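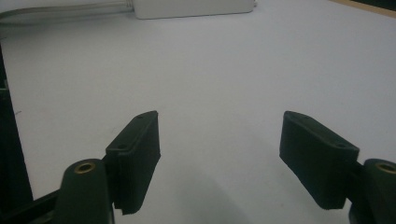 **When does the Joter desk range go on sale?** Orders open in July 2026, through the Mimico online store and its 14 partner shops.

Mimico is adding a line of home office basics under the Joter name. The range has a white work table, a cable tray, a cord clip set and a shelf that fixes to the wall above the table. Each item is sold separately. The table costs $896 and seats two people side by side.

"Customers kept asking us where the cords should go," said Siv Kristiansen, product manager at Mimico. "We drew the tray first and the table after it."

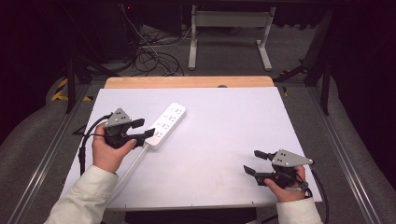
The cable tray hangs under the rear edge of the table and lifts out with one hand. It comes in black or white and holds a power supply, a phone charger and spare cord. Buyers should measure their own power strip before ordering. A long white strip with four outlets in a row will fit the standard tray, with its cord leaving at one end. Strips with outlets on two sides need the wide tray.

Joter items were tried out in over 100 homes in January. Changes made afterward include softer clips and a longer set of table screws.

Delivery takes 4 to 14 days. Assembly is not included in the price.

Press contact: Remzi Başaran, Mimico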